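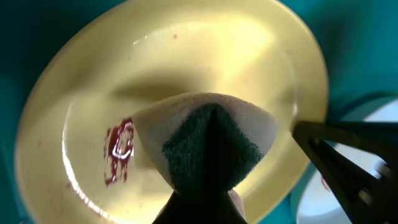

The pottery town that may never have been

Effie Haldane looks into Clerville's favourite story about itself

Ask in any shop along the front at Clerville and you will be told that the town was built on yellow plates. The sign at the station says so. So does the tea towel, and so does the menu at the café where I had a fairly grim plate of haddock in May.

The story goes like this. In 1892 a potter named Chowdary came off a boat at Hurnulport, walked the coast road with a recipe for glaze in his coat, and set up a works that fed half the county's dressers. Cream ware, butter yellow at the rim, sold by the cartload until the clay ran out.

It is a good story. I have spent a good part of the year trying to find a kiln to go with it.

Elspeth Pollock has been through the rate books, which list every business that paid its dues to the town. She found a ropewalk, two breweries and a man who stuffed birds. "No pottery," she told me. "There's a Chowdary, but he sold lamp oil." The works is meant to have stood behind the chapel, on ground that the older maps mark as a pond.

The earliest mention I can find in print is a holiday guide from 1981, written when the town was short of visitors and, I suspect, short of things to tell them. It gives no source. Every later account copies it, down to the misspelling of the chapel.

Then there are the plates. The heritage room has 17 of them on show, and 8 carry a stamp. The stamp reads Hasoslow, a firm a long way inland that made plain dinner ware for hotels and sold it wherever there was a railway. A label beside the case calls this "a later partnership". I asked to see a paper that mentioned a partnership and was offered a leaflet.

Does it matter? People here are fond of their plates, and some have paid silly money for them at auction - one seller now adds "Clerville glaze" to anything the colour of custard. Pollock thinks the lamp oil man deserves a sign of his own. The council has ordered a new one for the station, and it will say 1892.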